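Chapter 4
Where Is the Box? Perception and Approach in Simulation

In this chapter
4.1 What the planner needs to know
4.2 Working from the wrist view
4.3 Shadows and false edges
4.4 From pose to approach
4.5 Writing the state machine
Exercises

Chapter 3 ended with an arm that could move to any reachable point you typed in. You gave it numbers and it went there. In this chapter the numbers come from a camera, and the rest of the program has to cope with the fact that they are sometimes wrong.

The task is the one used throughout Part Two. A cardboard box is on a table, an arm with two fingers is mounted over it, and the program has to bring the fingers to a position from which the box can be grasped. All of the work is done in the Tellstead simulator you installed for Chapter 2. If you skipped that chapter, go back and run the setup script before reading further. The code listings assume the directory layout it creates.

The control code is written against Elov, a small library first put together by Marleny Quintero and Heriberto Usuga for a course at the Betancur workshop. Elov has three layers, and this chapter uses the upper two. The perception layer takes an image and returns a pose with a confidence value. The planning layer takes a pose and returns a path, or an error if it can't find one. The control layer, covered in Chapter 3, follows the path.

4.1 What the planner needs to know

A planner does not need a picture of the box. It needs the position of the box in the frame of the robot base, its orientation, and its size along each axis. It also needs to know which parts of the table it must stay away from, such as the metal rail and the brackets fixed to it.

Some of this can be written down ahead of time. The rail does not move, so its position belongs in the world file. The box does move, and its position has to be measured again at the start of every run. Keep the two kinds of information in separate structures. Students who put them in one table usually end up resetting the rail along with the box, and the planner then sends the arm through it.

Orientation matters more than beginners expect. A box standing on one of its small ends offers very different faces to the gripper from the same box lying flat, and a grasp that suits one may be out of reach for the other. The perception layer reports which face is down as a separate field, named support_face. Read it before you choose a grasp.

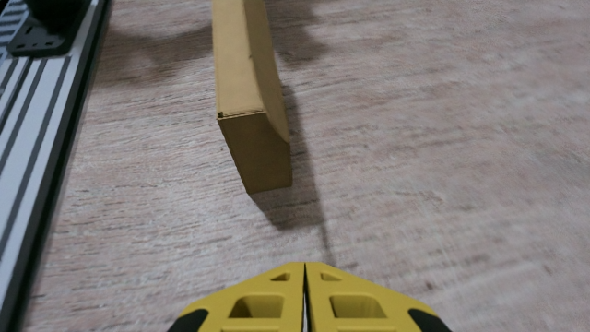

4.2 Working from the wrist view

Elov takes its images from a camera that travels with the gripper. The fingers are therefore in view while the arm works, and they cover part of the table. The first step in the perception code is to mask them out. The mask is a fixed polygon for closed fingers and a second polygon for open ones, both stored in gripper_mask.json.

The next step is to find the outline of the box. When the whole box is in view this is simple. When only one end of it is in view, the outline runs into the border of the image and the program can't tell how long the box is. Elov handles this by matching the visible corners against the known size of the box. With 2 corners found, there is usually enough to fix the pose. With fewer, the function returns a low confidence value and the arm should be moved before trying again.

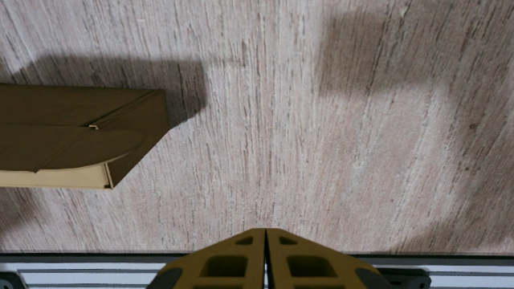 Confidence is reported on a scale from 0 to 100. The listings in this chapter accept a pose at 80 or above and reject anything lower. You will be asked to change this threshold in the exercises and record what happens to the number of failed approaches over 18 runs.

4.3 Shadows and false edges

Early versions of the perception layer treated any strong change in brightness as an edge. That worked under flat lighting. Once Tellstead added cast shadows, the detector began to report boxes that were too wide – it had joined the side of the box to the shadow next to it. Arnulfo Agudelo rewrote the edge test in June so that it compares color as well as brightness. A shadow darkens the table but leaves the wood grain showing through, and the new test looks for that grain.

The arm casts a shadow of its own, and that one changes as the arm moves. Do not save a background image at the start of a run and subtract it later.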